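The Killdale Inventory

The instruction from Howlader was to list the contents of the flat before the end of January and to mark each item keep, sell or discard. Gun-woo Cha had done this kind of work for 3 years. He began at the door, as the firm's manual required, and moved clockwise.

Hall: coat hooks, brass, one bent. Umbrella stand, no umbrella. Barometer by Vevus, reading Change. He tapped the glass and the needle stayed where it was. He wrote "faulty" and then, because the manual asked for evidence, "does not respond to tapping".

The tenant had been a surveyor of drains. Her name was on the forms but Cha made a habit of using the job number, which was 542. She had worked for the water company at Kurkby until her knees stopped her, and after that she had gone on surveying the flat. In the airing cupboard he found a notebook giving the temperature of each shelf, morning and evening, through two winters. The top shelf was consistently the warmest. He marked the notebook discard, and went on to the towels.

Towels took no time. The bedroom took most of the morning. There was a wardrobe with a door that opened by itself when he crossed the floor, and a folded card on the carpet to stop it. The card had slipped. He put it back under the foot of the wardrobe and walked across twice to test it. The door held. He added a line to the form under Condition: "sound, if wedged".

At noon he ate a sandwich on the landing. The manual did not allow eating in the rooms.

The kitchen was harder, for it had been arranged by somebody with reasons. Each drawer had a label on the inside, where only a person who had already opened it could read it. The second drawer said SECOND. Under the sink was a jar of tap washers sorted by bore, and behind it a second jar, marked DOUBTFUL. Cha tried one of the doubtful washers against the gauge on his key ring. It was a perfectly good half-inch washer. He tried another, and that was good as well. He spent some time on this, and when he had finished, the jar was empty and the other jar was full.

That left the mugs. The form had a single line for crockery, and the usual practice was to write "various" and a price. He took them down from the shelf and stood them by the draining board. All of them had a chip in the same place on the rim, to the left of the handle, except for one in dark teal.
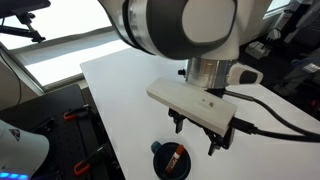

He wrote "mugs, various", and then crossed out "various". The cold tap was dripping, slowly, on to the steel. He had noticed it when he came in and had been leaving it alone, as plumbing belonged to the landlord and appeared on a different form.

At 4 o'clock he turned off the water at the stopcock, took the top off the tap and fitted a washer from the full jar. The spindle was stiff and he had to hold it with a tea towel (item already listed, marked sell). When he turned the water on again he stood with his hand under the spout.

Then he went back to the airing cupboard, found the notebook, and changed discard to keep. There was a column for the reason. He looked at it for a while – the boxes on that form were very small – and put "top shelf warmest", and the time, and his initials.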